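Ticket: Coffee tastes like pennies since the filter swap
Status: Open, waiting on customer, then closed, then open again (sorry)
Product: Denov under-sink water filter, the two-cartridge one
Opened: Wednesday, January 23, 2019

What's going on

Hi Denov folks! I put your two-cartridge filter in under my kitchen sink back in November and for weeks it was great. Then I changed the first cartridge, and ever since then my coffee has had this flat, metallic taste, kind of like licking a battery, and the flow at the little faucet has dropped to a dribble. I drink a lot of coffee so this is a big deal in my house.

I've been poking at this on my own and figured I'd write it all down in one place so you don't have to ask me the same stuff over and over. I'll keep adding to the ticket as I go.

My setup

House is in Clivden, on town water, which is hard enough to grow a crust in a kettle. The filter hangs on the left wall of the sink cabinet. Cold line only. I have a small Dervishi inline pressure gauge after the shutoff valve and it reads 80 with everything closed. Your booklet says anything over that needs a regulator, so I guess I'm right on the line? Please tell me if that matters. The gauge was cheap and I wouldn't bet my life on it.

Coffee is the medium roast from Lukovau, whole bean, same as I've bought for years. I grind it right before brewing and make it in a plain pour-over cone.

What I checked first: the coffee

My sister-in-law was sure the beans were stale, so okay, fine, I started there. Coffee keeps in a metal canister with a lid, and I dumped the old stuff, washed the canister with dish soap, let it sit out overnight, and opened a new bag.

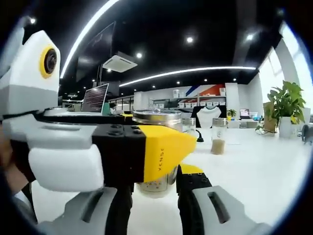
Brewed with bottled water

Same new beans, same cone, same mug, but a jug of spring water from the grocery store. Tasted perfect! Sweet, a little chocolatey, no battery. Then I brewed another cup with the filtered water and the battery came right back. So the beans are off the hook, and I have apologized to them.

I also tried plain tap water from the big faucet, skipping your filter altogether. That cup was a bit chalky, like my coffee always was before I bought the filter, but there was no metal taste in it at all. That's when I stopped blaming the town.

Flushing

Your booklet says to run a new cartridge for 20 minutes before drinking from it. I have to confess I did maybe half that the first time, I had company coming. So I went back and did the whole 20 with a timer. Lots of tiny bubbles at the start and some gray in the water, and then it ran clear. The taste got a little better for one day. The flow stayed lousy.

Then I let it run off and on all through a weekend, filling the watering can so I wasn't just pouring it down the drain. My plants have never been so happy. Still a dribble.

Taking the thing apart

Shut off the valve, opened the faucet to let the pressure out, put a roasting pan underneath and unscrewed the first housing. Heads up to anyone reading this later, it holds way more water than you think and the roasting pan wasn't big enough. Towels!

Found two things in there:

1. The old rubber ring was still stuck up in the head and I'd put the new one in on top of it, so there were two rings squashed together. That explains why it was so hard to tighten. I pulled the old one out, wiped the groove clean, and put the new one back with a little of the silicone grease from the kit.

2. The cartridge still had a piece of clear shrink wrap across the bottom end. I know. I KNOW. I thought I'd peeled all of it off, but the top and bottom are wrapped separately and I only did the top.

Put it all back together hand tight, opened the valve slowly, no drips. Flow is way up. It fills a glass about as quick as it did in the fall.

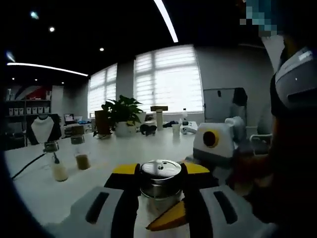
So the dribble is solved, but I'm not totally sure about the taste. I made three cups after the fix. The first one was still a bit off, the second was better, and by the third I honestly couldn't tell if I was tasting metal or just expecting to. My husband says it's fine, but he puts so much creamer in his that I don't count him as a witness.

Questions for you

Can water sitting behind that plastic for weeks pick up a taste, and will it keep fading? Or did I ruin the cartridge and need to start over with a new one?

The box says each cartridge is good for 2,000 gallons. Does all that flushing and plant watering count against it? I'm guessing yes, but it would be nice to know before I order more.

Is 80 on the gauge okay or should I put a regulator in? If I need one, do you sell it or do I just get one at the hardware store?

And could somebody please add a line to the booklet that the wrap comes in two pieces? Step 4 just says "remove wrap" and shows a drawing of the top.

Update, same day, evening

Got your auto-reply saying the ticket was closed as resolved. It isn't yet! I only wrote that the flow was fixed. Reopening so it doesn't get lost. I'm going to leave the second cartridge alone until I hear back, and I'll brew with it again in the morning and post how it tastes.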